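Clalledell Student Robotics Project
Progress Report to the Hatach Fund, Spring Term
Reporting period: January through April

1. Status

The project is on schedule for two of its three work items. Data collection is ahead of plan, hardware is complete, and policy training is four weeks behind. No change to the total award is requested. A shift between budget lines is described in section 5.

2. Hardware

Both hand-held grippers were assembled by the student team in January and February. The first set of finger linkages had play at the pivots, which showed up in the recordings as jitter in the opening width. The arms were recut and the pivot screws replaced. Finger pads were changed at the same time to a ribbed type after smooth pads let glossy plastic objects turn in the grip.

Calibration is now done at the start of each session and takes one student less than ten minutes. The procedure is written up in the team handbook, along with the parts list and the torque setting for the screws.

3. Data collection

The target for this period was 400 usable demonstrations. The team recorded 447. A further 96 were rejected on review, mostly for lost tracking when a hand passed between the camera and the table - the rest for operator error.

Three task families were covered:

Sorting small household items in and out of an open box
Folding cloth
Opening and closing containers

Of the usable demonstrations, 155 are two-handed. The proposal called for single-handed work only until the fall, but students asked to start early and the quality has been acceptable. Sessions are held in ordinary rooms with the usual clutter left in place, as agreed with Hatach at the kickoff meeting. Tablecloths and backgrounds are changed between sessions.

4. Training

Training started late. The shared workstation at Benítez Hall was out of service for most of March with a failed power supply, and time on it is now booked by the day. One baseline policy has been trained on the box-sorting data. It closes on a block-shaped object reliably when the object lies flat and poorly when it leans against a box wall. Students have asked for more demonstrations with objects at an angle, and these were added to the April plan.
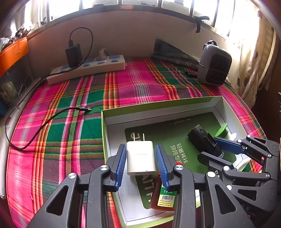 Figure 1. Two-gripper work over an open box, with a white charger between the pads of the center gripper and a black adapter at the right gripper.

5. Participation and budget

Enrollment stands at 26 students, with sessions every Monday after class. Travel funds for the Grotesby regional meet were not fully used. We ask to move the balance to storage drives - the current ones will be full before the end of term.

6. Next period

Retrain the baseline with the angled-object data
Complete the container task set
Run the first two-handed training job
Submit the handbook to Hatach for comment

The next report will follow at the end of the summer session.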